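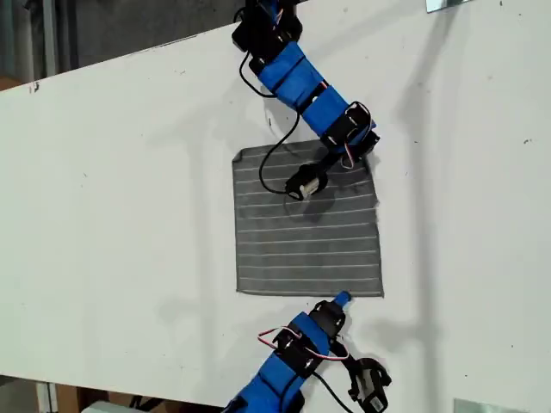 Tõnu Kairys and Zlatko Kovačević
Gernbridge School of Media and Visual Culture

Figure 2. Gray cloth with white stripes on a white tabletop.

4. The Upside-Down Painting as a News Story

The facts of the Leung case are short, and every outlet in our sample managed to make them shorter. In November a visitor to the Leung Gallery in Gernbridge told a guard that a large abstract canvas, Fulotura, was hanging the wrong way up. The guard told the front desk, the front desk told the press office, and the press office, in what must have seemed a good idea at the time, told the press. By the evening bulletin the painting had become the best-known work in the collection. It had been on the wall for almost 14 years.

We collected 13 reports from local television, local radio and the regional papers. Ours is a small sample, but Gernbridge is a small place, and we are fairly sure we missed only the parish newsletter, which declined to send us back issues. Section 3 described how the reports were coded. Here we look at what they did with the one question a reader might want answered: which way up does the thing go?

Most of them did not ask it. The typical report opens with the visitor, moves to the embarrassment of the gallery, and closes on a pun. The word "topsy-turvy" appears in seven headlines. The artist, who signs her work Nunen and was living a short bus ride from the gallery, was quoted in two. Both quotations were brief. In one she said that she had no objection to either arrangement. In the other she said that she had been asked this before and would prefer to talk about the color.

It would be easy to treat this as laziness, and we did for most of a first draft. The interviews changed our minds a little. Reporters told us they had called the gallery, been put on hold, and been given a statement saying that the orientation of the work was "under review." With a deadline at five and a statement like that, a pun is a reasonable use of the remaining space. One producer pointed out that her viewers had no strong feelings about abstract painting but very strong feelings about being charged to park outside it, and that the second half of her item had been about parking. We checked. It had.

Pictures were a harder problem. A story about a painting hanging upside down needs at least one picture of the painting, and arguably another of it the right way up. Newspapers solved this by printing the same photograph twice and rotating one copy. In several cases the captions were then swapped at the layout stage, so that readers were shown the gallery's mistake and told it was the repair. One paper ran a correction the next morning. The correction had the same picture, rotated again, and we have not been able to establish whether this helped. Television had it easier, because a camera operator can simply tip the shot, and one station did so slowly, with music.

Radio, which had no picture at all, produced the most careful account in the sample. With nothing to rotate, the presenter had to say what was on the canvas, and found that doing so took time and some thought. She mentioned a dark band and a pale one, said which was currently on top, and then explained that the label on the back had been glued on by a framer and not by the artist. No other report mentioned the label. We had assumed when we planned the study that coverage of visual art would be better where the art could be seen, and we report the result with the appropriate amount of sulking.

There is also the matter of tone. Almost every report treats the gallery's staff as people who should have known, and the visitor as a person with common sense. Yet the visitor's grounds for complaint, as given in the longer print pieces, were that the painting "looked heavier at the top," and nothing in the coverage suggests that anybody tested this against the gallery's own records. The records, when we read them, contain a loan form with an arrow on it. The arrow points left.

The gallery rehung the work before the month was out. It gave no reason for choosing the new position over the old one, and the item that covered the rehanging ran after the weather. We take up the question of follow-up stories, and why there are so few of them, in Section 5.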